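Vustel Copper and Brass Tube - Frequently Asked Questions

Ordering and samples

What is the minimum order for straight lengths?
The minimum is 47 kg per size and temper. Sizes already held in the Dovwood warehouse can be ordered in single bundles.

Can you cut to length?
Yes. Tube is cut on a cold saw and deburred inside and out. The standard length tolerance is plus 2 mm, minus zero. Closer tolerances are quoted on request and add one step to the process.

Do you supply samples?
Short pieces of any stocked size are sent free of charge. The buyer pays freight. Samples of non-stock sizes are cut from the first production run, so they cannot be sent ahead of the order.

How long does an order take?
Stocked sizes ship in three working days. Drawn-to-order tube ships in 18 working days from receipt of a signed drawing. Orders placed in September should allow one extra week for the annual furnace service.

Material and temper

Which tempers are available?
Copper tube is supplied annealed, half hard or hard drawn. Brass tube is supplied annealed or half hard only. State the temper on the order. If no temper is given, copper straight lengths are supplied hard drawn and copper coils are supplied annealed.

Which temper should I use for bending?
Annealed tube is the usual choice for bends with a centerline radius under three times the outside diameter. Half hard tube can be bent to larger radii on a mandrel bender. Hard drawn tube should be annealed at the bend zone first - bending it as supplied may cause cracks on the outer wall.

Is the inside of the tube clean?
Refrigeration grade tube is degreased, dried and capped at both ends. General grade tube is degreased only on the outside, and traces of drawing oil may remain in the bore. General grade should not be used in a sealed refrigerant circuit.
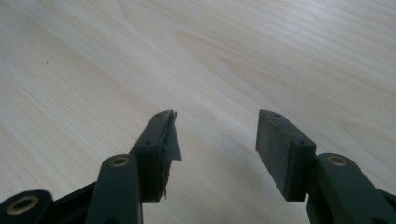
Brazing and joining

Which filler metal should I use?
For copper to copper, a copper-phosphorus rod is normally used without flux. For copper to brass, use a silver-bearing rod with a suitable flux. Phosphorus fillers should not be used on steel or nickel alloys, as the joint will be brittle.

What joint gap do you recommend?
Keep the gap between 0.05 and 0.15 mm per side, measured at room temperature. Our expanded ends are made to this range unless the drawing says otherwise.

Do I need a nitrogen purge?
Yes, for refrigeration work. A slow flow of dry nitrogen keeps scale from forming in the bore. Leave the far end open during brazing so that pressure does not build up.

Testing and paperwork

Is every tube tested?
Refrigeration grade tube is eddy current tested over its full length. Tube for Clokurstead header assemblies is also air tested under water at 41 bar after the ends are formed. Other grades are tested by lot.

What does a mill certificate show?
It shows the heat number, chemical analysis, temper, tensile strength and grain size. Ask for it when you place the order. Certificates requested after shipment carry a handling charge.

Can I trace a tube after it has been cut?
The heat number is printed on the bundle tag and on the outside of tubes 12 mm and larger. Smaller tubes are traced by tag only - keep the tag with the material until it is used.

Which form do I use for a claim?
Use form 1013. Attach the bundle tag number and a piece of the tube at least 150 mm long. Do not clean or sand the piece.

Who handles sales outside the home market?
Export orders go through Mokoena. Prices and lead times are the same, but freight is quoted separately.

Page last revised 26 November 2021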